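Content workshop notebook
Mar 29, 2024
Entry: newsletter and blog re-use, Wellatwood account

Purpose of the work

To determine whether the long guide published for Wellatwood in February can be broken into shorter pieces for the newsletter without a loss of meaning, and whether readers who receive the shorter pieces go on to open the full guide. The guide in question is the one on choosing bedding for guest rooms. It runs to 1458 words in its published form, including the subheadings but not the captions.

Materials

The published guide, final copy. The newsletter template in Flirka, second version, with the narrow header. The Wellatwood tone sheet. The mailing list as exported by the client, from which a test group of 200 addresses was drawn. The remainder of the list was left alone and will receive the ordinary monthly issue.

Method

The guide was first read through without editing, and each paragraph was marked with the single question it answers. Where a paragraph answered more than one question it was split. Where it answered none, it was set aside. The opening paragraph was set aside under this rule, as was most of the closing section. The client is fond of the opening and has been informed that it remains untouched on the site.

The marked paragraphs were then grouped into five short pieces, each intended to stand alone in one issue:

1. Duvet weight and the season
2. How many pillows a guest room needs
3. Washing before first use
4. Color and pattern in a small room
5. Storing the spare set

Each piece was rewritten to a length that fits the Flirka template without scrolling on a telephone. The test group was divided into two equal halves. One half received piece 4 with a plain subject line taken from the heading. The other half received the same piece with a subject line written as a question. All other elements, including the sender name and the hour of sending, were kept the same.

Notes on the writing

Piece 4 required the most work. In the full guide the advice on pattern depends on an earlier passage about the size of the room, and once removed from that passage it read as a set of unsupported opinions. Two sentences on room size were written new and placed at the head. They repeat material from the guide but do not copy it. Going forward, any piece that relies on an earlier section should be flagged at the marking stage, before any time is spent on the rewrite.

Piece 2 was shortened twice. The first version kept a comparison of square and standard pillows that is useful on the site, where there is a table beside it, and confusing in a newsletter, where there is none. The comparison was removed and a link to the table put in its place.
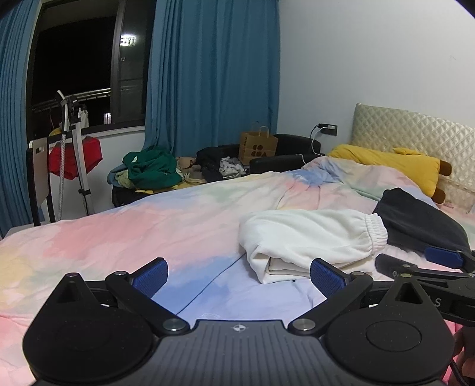 Piece 5 raised a question of tone. The guide addresses the reader as a host throughout, and the newsletter has always addressed the reader as a customer. The host form was kept for all five pieces, on the grounds that it is warmer and that the client approved it for the guide. The tone sheet says nothing on the matter and should be amended.

Observations

The question subject line was opened more often than the plain one. The gap was smaller than expected, and with a test group of this size it should be treated as an indication only. Clicks through to the full guide were close to even between the two halves. A reader who opened the piece appears to have behaved in much the same way whichever line brought them in.

Several replies were received, which is unusual for this account. Most asked about washing, which is the subject of piece 3 and had not been sent. It would be reasonable to move piece 3 to the front of the series.

One fault to record. The link at the foot of piece 4 led to the top of the guide and not to the section on pattern. The anchor had been lost when the guide was moved to the new page layout -- the same fault that was seen on the Saliba pages. The anchors have been restored and checked by hand. The checking sheet now has a line for it, below the line for the sender name.

Comparison with earlier work

The Drirstead series was made the other way around, with short newsletter items written first and joined into a guide afterward. That guide needed heavy editing to remove repetition, and the joins could still be felt in the finished copy. Working from the long text downward took less time here, although the Drirstead items were livelier to read one by one. A mixed method may be worth a trial on a smaller account: draft the long text, mark the questions, then write the short pieces from the questions alone with the long text closed.

To do

Change the running order so that piece 3 goes first.
Add a line on host and customer to the tone sheet and send it to the client for approval.
Repeat the subject line test on piece 3 with a larger group.
Ask the client whether replies may be quoted, without names, in a later issue.
File the set-aside paragraphs with the guide. The passage on thread count may serve for a separate post.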